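Clernbridge Workshop, Notebook 18
2020-06-02
Entry by: Higinio Quezada

1. Adhesive storage
The Sosturine cartridges were moved to the lower cabinet. The label limit is 70 °F, and the upper shelf exceeded it twice in December. Opened cartridges are to be marked with initials.
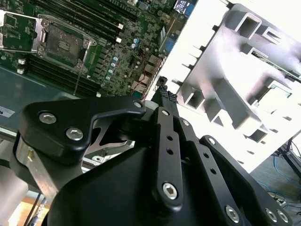 2. Label stock
Efren Pangilinan has ordered 3000 labels from Abella. The old Stestik roll lifts at the corners on curved jars and should be used on flat lids only.

Bench space for the peel test remains to be agreed with Efren. Test strips are to cure overnight before pulling. 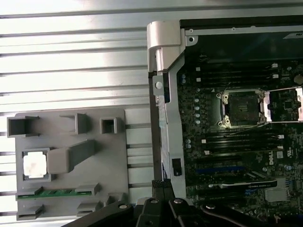
Parts tray with processor, beside the open Dell chassis.

Open item: confirm the shelf life of the primer with the supplier.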